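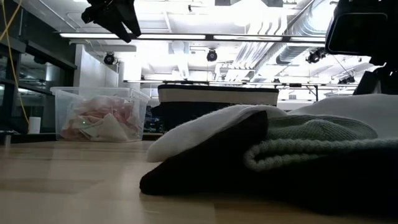

Sage green sweater up front, the clear Muvach bin behind it.

Stodlow Fabric Bin vs. the Plastic Competition
Sep 20, 2023

I own more bins than I own things to put in them, so when the Stodlow went on sale in May I bought it right away. It cost $20. The Muvach, a clear plastic box with a slightly flared rim, was $11. The blue plastic one is an Amon, and it came free with a shower curtain, which tells you how the Amon people feel about it.

I wanted a place for clothes in the waiting stage: clean, unfolded, and likely to remain so for a while. The Stodlow listing has almost 2,000 reviews, and a surprising number of them are from people who keep yarn in it. I don't knit. I can only speak to shirts.

Let's start with the Muvach. It does what a box does. Sweaters go in, the walls stay where the factory put them, and it wipes clean with a damp rag. My complaint is the transparency, which the label sells as "find it fast." I find it fast, all right. I find it from the hallway. Any heap you toss in there is on public display, and if you're the kind of person who folds before storing, you'll enjoy this much more than I did. The flared rim is nice on the hands when you carry it full.

The Stodlow is the good-looking one. Teal with a white stripe, dark teal rim, and a strap that I have used twice, both times by accident. 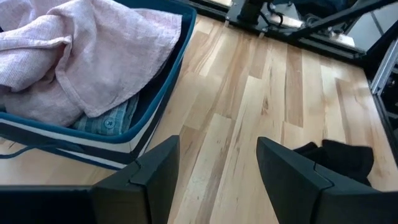
Stodlow bin in teal and white, holding pink linen and a checkered shirt. Sock not included.

Being fabric, it forgives a lot. Linen can slump over the rim without looking like a mess, or at least it looks like a mess in a catalog. It slides across hardwood without a sound, and it squashes flat enough to go under the bed when company comes. On the minus side, mine leans. Put jeans on one side and T-shirts on the other and it bows toward the jeans. The bottom panel is a stiff insert that pops up at one corner whenever I pull out something heavy, and the instructions (there are instructions) suggest pressing it down again. Thank you, Stodlow.

It also eats socks. Anything small and black gets under that bottom panel and stays there until the season changes. The Muvach never did this to me, and I resent having to give it the point.

As for the Amon, I expected nothing and have been using it every day. It's blue, it's plain, and it hides its contents without trying to be furniture. I keep it at the back of the table and pull from it while I fold. You can't buy it separately as far as I can tell, so this is of no help to you whatsoever.

Stodlow: buy it on sale, keep jeans out. Muvach: for the tidy.

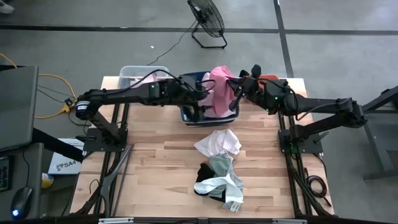 Defne Yazıcı wrote in to say that her Stodlow stopped leaning once she stuck the bottom insert down with a strip of carpet tape, and that it hasn't swallowed a sock since. She would still take the Muvach for sweaters, on account of moths, and thinks I should learn to fold.

© 2023 Sarıgül Home Notes | Contact | Back to top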